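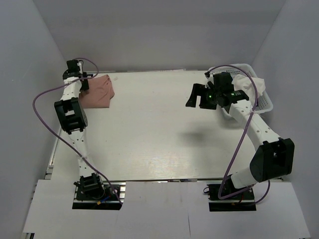 Two white arms with black joints, side by side on the board.

Ticket: Zilside desktop sync stops partway through, error 111
Status: Open, waiting on customer (that's me, sorry!)
Product: Zilside Sync for desktop, syncing to a Harnell two-bay storage box
Opened: July 31, 2024

What's happening

Hi Zilside folks. I've got a folder called Barnamthorpe on my desktop computer. It's a local history project, mostly scanned parish newsletters plus a pile of typed-up interviews and some maps, and I want a full copy of it on the Harnell box in the hall closet. Zilside has been doing this without a murmur since March. Then I added a big batch of new scans, and now it gets to 1,232 of 2,513 files, sits there with the little circle going, and puts up "Error 111: could not complete." No file name, no folder name, just that. I click Retry, the circle goes again, and I land on the same number every time.

I looked up 111 on your help pages and the entry says "check your connection." So I checked my connection, and then I checked it some more, and you'll find all that below. I'm going to keep adding to this as I try things so you can see what's been ruled out. Please don't send me the "have you restarted" script, I've restarted everything in the house except the toaster.

First round: the network

The computer and the Harnell are both plugged into the same Kordestani router with cables, so no Wi-Fi in the middle. I swapped the cable on the computer end for a newer one. Same stop. I swapped the one on the Harnell end. Same stop. I moved both to different ports on the router, which meant lying on the closet floor with a flashlight in my teeth, and got the same stop again.

Then I tried copying one large file by hand, dragging it straight from the desktop to the shared folder on the Harnell. It was a big map scan, easily the heaviest thing in the project, and it went over fine. I did it again with a whole folder of newsletters that Zilside had already copied, into a temporary folder, and that went over fine too. So the cable is good, the router is good, and the box is awake and taking files. I'd call that "connection checked," wouldn't you?

Second round: space and permissions

The Harnell's status page says both disks are healthy and there's loads of room. I don't have a quota set on my account. I did find a setting I'd forgotten about, where my user had read and write on the main share but the subfolders were set to "inherit," and I thought aha! I turned inheritance off and set everything to read and write by hand. It took ages and made no difference whatsoever. I've put it back to inherit.

I also signed out of Zilside, signed back in, and let it re-check everything it had already copied. That took the whole of my lunch and a good bit of the afternoon. Back to 1,232, back to 111.

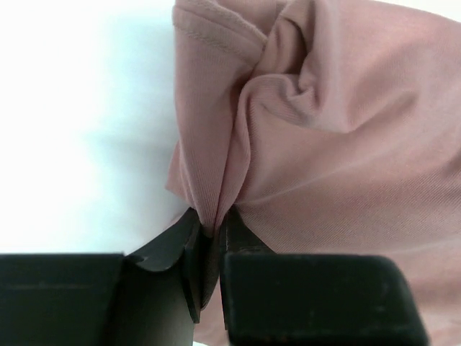 Third round: the log file

Your first reply (thank you, that was quick) asked me to turn on detailed logging, under Settings, then Advanced, then the box that says Verbose. I'd suggest making that box easier to find – it's below the fold on my screen and there's no scroll bar until you hover over it. Anyway, it's on now and I ran the sync again.

The log is enormous, but the end of it is the good part. I've trimmed it and left out my user name:

checking Newsletters/Spring/page 04.tif ... ok
checking Newsletters/Spring/page 05.tif ... ok
creating folder Interviews/Mill Lane 
remote returned: Mill Lane
name mismatch, retry 1
name mismatch, retry 2
name mismatch, retry 3
stopped, code 111

I stared at that for far too long. The folder is called Mill Lane on both sides, so what's mismatched? Then I pasted it into a text editor and put the cursor at the end of the "creating folder" line, and it was one step further right than it should have been. There's a space after Lane! A space on the end of the folder name, where you can't see it unless you go looking.

My best guess is that the Harnell trims the space off when it makes the folder, then Zilside asks for the one with the space, gets told it has a different name, and gives up. You'll know better than me whether I've got that right. I can't find anything about it in the manual for the box.

Fourth round: fixing the names

I renamed Mill Lane without the space and ran the sync. It got past 1,232 for the first time all day and I may have cheered. Then it stopped a little further on at another folder with the same trouble. So I searched the whole Barnamthorpe project for folder names ending in a space and got 19 of them. Nineteen! All in the new batch. I'd typed the names into a spreadsheet and made the folders from that list, and the spreadsheet cells had the spaces in them. So the mess is mine, I'll own up to that, though I'd have spotted it a lot sooner if the error had told me which folder it was choking on.

Renaming them was simple enough. I did it by hand, one after another, with the sync paused. Two things to pass on to anyone else who finds this ticket:

Pause Zilside before you rename. I left it running for the first one and it made a second empty folder on the Harnell, which I then had to delete.

If you have a spreadsheet or a document that links to files by folder, the links will break when you rename. Mine did. I fixed them with find and replace, but I had to be careful not to wipe out spaces in the middle of names.

Where it is now

With all the folders renamed, I resumed the sync and went off to make dinner. When I came back it said 2,513 of 2,513, with the green check mark. I opened a few of the interviews straight from the Harnell and they read fine. I also opened some of the new scans, picked pretty much at random, and those were fine too.

I haven't closed the ticket yet. You asked me to send the full log and I will, I just want to go through it first and take out the names of people in the interviews, since some of those folders are named after them. It'll be an attachment on my next reply. If the ticket times out before then, please leave it open or reopen it for me.

Questions for you while I've got you

Could error 111 show the file or folder it stopped on? It's in the log already, so the program clearly knows.

Could Zilside skip the one bad folder and carry on with the rest? More than a thousand perfectly good files were sitting behind Mill Lane waiting their turn.

Is the space thing only with the Harnell, or do other boxes do it? I help look after a similar setup at the library and I'd like to check the names there before we turn on sync.

And one small one that has nothing to do with any of this: after I signed out and in again, the Zilside icon moved to the hidden part of the taskbar and it won't stay where I drag it. It goes back every time I restart. Not urgent, but if there's a setting for it, I'd love to know where it is.

I'll check back here in the morning with the log.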